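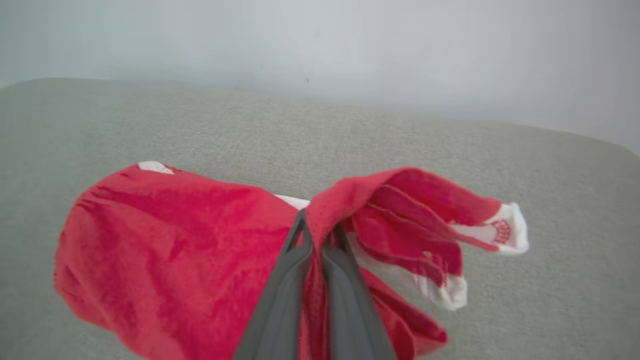 4. The open day

4.1 Setting and visitors

The open day took place in January at the Skadusville site, on the ground floor of the building where the Clevis arm is normally kept. Visitors were let in from ten in the morning and the last group left shortly before four. In total 46 people signed the sheet at the door, and 43 of them agreed to fill in the short form described in Section 3.2. The three who did not were still free to watch and to ask questions, but nothing they said is used in this paper.

Most visitors came from the streets near the site and had heard of the day through a leaflet or from a neighbour. A smaller group came from Van Beek, a laundry and linen firm which had asked to see the work before deciding whether to take part in the next stage. We did not keep the two groups apart, and several of the more useful exchanges were between them.

4.2 What was shown

The task was the handling of soft household items: picking up a garment or cloth, lifting it, turning it and laying it down again. We chose it over the stacking task used at the earlier Skiveck visit, where people had watched politely for a few minutes and then moved on. Cloth is something everyone has handled, and visitors had firm views on how it ought to be done.

Figure 4. View from the wrist camera. The two fingers are closed on a fold near the middle of a red item with white trim, over a grey upholstered surface.

The wrist view was put up on a screen beside the work area. This had been a late decision. In our trial run the people standing behind the barrier could see the arm well enough but had little idea of what the fingers were doing, and they tended to judge each attempt by the speed of the arm alone. With the screen on, they began to talk about the grip. The sort of hold seen in Figure 4, where the fingertips pinch a ridge of cloth and the rest spreads out to either side, drew more comment than anything else during the day. One visitor said she would never pick up washing by the middle. Another thought it was sensible if all you wanted was to move it.

Each group saw the task done twice. In the first run the second author, Ghada Nseir, steered the arm by hand controller. In the second run the arm worked on its own from the policy trained on 1276 earlier episodes. The order was the same for all groups, and we return to this in Section 6, as it may have shaped what people expected of the second run.

4.3 How the talk was given

Evelien De Graaf spoke for each group and kept to the same outline, though the wording was left open. She said what the arm was trying to do, where the camera sat and which of the two runs was under way. She did not say beforehand how often the arm failed. If an attempt went wrong she waited, and only explained once somebody had asked or the arm had started again.

We had expected silence to be awkward at these points. In practice the groups filled it. People guessed at the cause, usually blaming the grip, the weight of the cloth or the person at the controls — this last one even during runs where there was no person at the controls. These guesses were noted by hand and are listed in Appendix B.

4.4 Questions from visitors

Questions were noted as they came up and later sorted by topic. The largest share concerned the fingers: whether they could feel anything, whether they would snag a loose thread, and how hard they pressed. Questions about cost and jobs were fewer than at Skiveck and came mostly from the Van Beek party, who also asked how the arm would cope with items that were inside out or tangled together. We had no good answer to the second of these. The training episodes contain very few tangled items, and none with more than 2 pieces caught up in each other.

Children asked a different kind of question. Several wanted to know whether the arm could tell which item it was holding, and one asked if it minded being stopped. De Graaf answered the first in plain terms, explaining that the policy is given camera images and finger positions but no name for the item. She passed the second back to the group, and it led to a fairly long discussion that ran into the time set aside for the forms. Four forms from that group were filled in standing up by the door, and their written answers are noticeably shorter than the others.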